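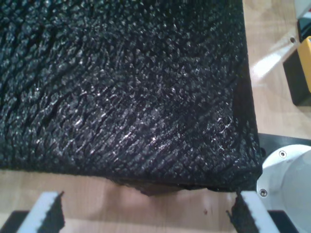
Chapter 6
Sharing the Wire: How Local Networks Work

In this chapter
6.1 From one long cable to many short ones
6.2 Frames and addresses
6.3 What a switch learns
6.4 When the network gets busy
6.5 Case study: Pivadcombe Public Library

On a Thursday morning in Pivadcombe, a librarian named Soon-im Yoo sent a two-page report to a printer on the other side of the reading room. The printer woke up, hummed and started pulling paper before she had pushed back her chair. While her report was on its way, a student by the window was watching a lecture, the front desk was checking in returned books, and the heating system was quietly reporting the temperature of the basement. All of it passed through the same closet, and none of it got mixed up.

How did her report end up at the printer and not in the middle of that student's lecture? It's a wonderful question, and by the end of this chapter you'll be able to answer it in detail!

In Chapter 5 we looked at two computers joined by a single cable. That was a tidy little world. Whatever one machine sent, the other received, and there was never any doubt about who was talking to whom. Add a third machine and the trouble begins. Who is this message for? Whose turn is it to send? What if two machines start at the same moment? People have been working on those questions since the early 1970s, and the answers they found are some of the most elegant ideas in all of computing (your author admits to being biased).

The party and the post office

Early local networks solved the problem in the simplest way you could imagine. Every computer was attached to one shared cable, and everything sent by any of them could be heard by all of them. Think of a dinner party with one table and no host. You listen for a pause, you speak, and if somebody else starts at the same time you both stop, wait a moment and try again. The wait has to be random – if you both paused for exactly the same length of time you'd only bump into each other again.

At a small party this works beautifully. At a large one it's chaos. Picture 800 guests at that table, all hoping for a pause, and you'll see why engineers went looking for something better.
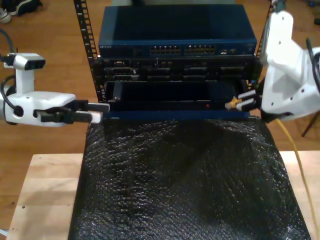 The better idea was to stop shouting across the room and start sorting mail. In a modern wired network each computer has its own cable, and those cables all meet at a device called a switch. When a message arrives, the switch reads the address on it and passes it along only to the cable where it belongs. The rest of the room hears nothing. Two pairs of computers can talk at once, or twenty pairs, and they don't get in each other's way.

What makes this so much fun to study is that no person has to give the switch a list of who is where. It starts out knowing nothing at all. It works out the layout of the network by watching the return addresses on the messages that come in, and it builds a table as it goes. If it gets a message for an address it hasn't seen yet, it sends copies out on every cable except the one the message came from, and then watches for a reply. In Section 6.3 you'll play the part of the switch yourself, with a pencil and a blank table, and most readers are surprised by how quickly the table fills up.

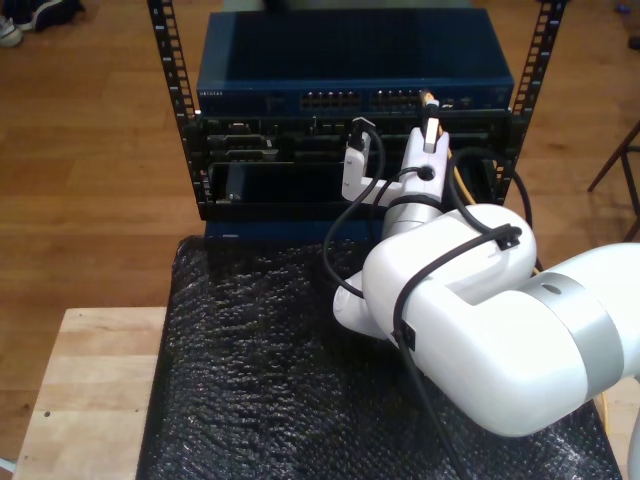 Figure 6.2 A yellow cable and its white connector plug at an equipment rack.

Cables matter more than you might expect. A message can be perfectly addressed and still go nowhere if a plug isn't pushed in all the way, and a person chasing a fault should start there before touching a single setting. Hwa-young Shin, who looked after the network at Prenach College for many years, gave every new technician the same first assignment: draw a map of the closet, by hand, with a line for every cable. One of those maps had 554 lines on it. It took its maker most of June, and it hung on the closet door long after half of it was out of date.

We'll use a smaller map. The network at the Pivadcombe library has 177 devices, and the drawing of it in Section 6.5 is dated 2019-03-28. You don't need to study it yet. For now it's enough to know that it is arranged like a tree, with a main switch at the trunk and smaller ones on the branches, and that Ms. Yoo's report traveled up one branch and down another to reach its printer.

Before you read on

Find a piece of network equipment near you. It might be a small box on a shelf at home, or a panel in the wall of your classroom. Without unplugging anything, look for its lights. Do any of them blink? Ask someone nearby to load a web page and see whether the pattern changes. Write down what you notice and keep the note, as Exercise 4 will ask you to explain it.

Words to watch for

Frame: a single package of data, with an address at the front and a check for errors at the end.
Port: the socket on a switch where a cable plugs in. (The word has another meaning in Chapter 9, and we'll warn you when we get there.)
Collision: what happens when two machines send on a shared cable at the same time.
Flooding: sending a frame out on every port except the one it came in on.

6.1 From one long cable to many short ones

The town of Okholm wired its first school network with a single cable that ran the full length of the building, through every classroom and behind every radiator. Let's follow it from one end to the other, and see what happened when the teacher in Room 2 unplugged her end to move a bookcase.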